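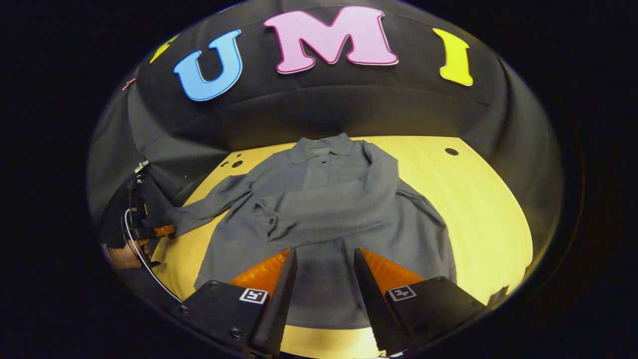 I went to the open day at Brornus in June expecting slides and a cup of tea, and came home with sore wrists and a head full of shirts. If you have the slightest interest in how robots are taught to handle cloth, go next time they open the doors. It's a ten-minute walk from Plisasstead station, past the tyre place, and the entrance is round the side (I tried the front for longer than I'd like to admit).

The group I joined was shown round by Candela Alcaraz, who runs the collecting side of the Kimaro project. Kimaro is their name for the whole shirt-folding effort, from the first crumpled sleeve to the training runs at the far end. She gave us a very short talk, standing up, and then we went straight through to the tables.

The examples are all made by people. You hold a gripper in each hand, squeeze to close the fingers, and fold the shirt as you would at home, only with two orange-padded fingers on each side in place of your own ten. The camera on the gripper sees what the robot's camera will later see, a great round bulging view with the fingers huge at the bottom, and the printed square markers on the fingers help the software work out how far open they are. No robot arm is needed while you're doing it, so a new table can be set up in an afternoon!

One full go, from spread-out shirt to folded shirt, is called an episode. They had 2,508 of them on the day I visited, and 575 of those were long sleeves, which everyone agreed were the hard ones. A T-shirt more or less wants to be folded. A long sleeve has to be pinched at the cuff and brought across without dragging the body with it, and if you pull a touch too far the middle rucks up and you have to smooth it out again. Candela likes to keep some of those in. A learner that has only seen perfect folds has no idea what to do with a ridge across the tummy, she told us, so a messy moment followed by a good recovery is well worth having.

Then we had a turn. Oh, it's strange! I have folded shirts all my life and I was hopeless. The grippers are lighter than they look, but you lose all the feeling in your fingertips, and you find yourself watching the cloth in a way you never normally would. My first episode was thrown out – I'd laid one gripper down halfway through to scratch my nose. My second was kept. I was given five goes in all and by the last one I could catch a collar first time, more or less.

After lunch (very good cheese rolls) we saw the checking room, where two people play the episodes back at double speed and mark where each one starts and stops. I could have stayed there for hours. You start to recognise people by their folding. One man always does the left sleeve first, and there's somebody who pats the shirt flat with the side of the gripper when it's finished.

I asked whether the robot could fold yet. On short sleeves, yes, quite often, and slowly. We watched it do one and the whole room held its breath over the second sleeve. Long sleeves are still being worked on, and there's a plan to send a set of grippers over to Braviston so that people there can add examples on different tables and under different lights.

A few practical things. Groups are kept to 18, so put your name down early. Wear something with sleeves you can push up, as loose cuffs catch on the cable. The afternoon session starts at two and the rolls had nearly gone by ten to.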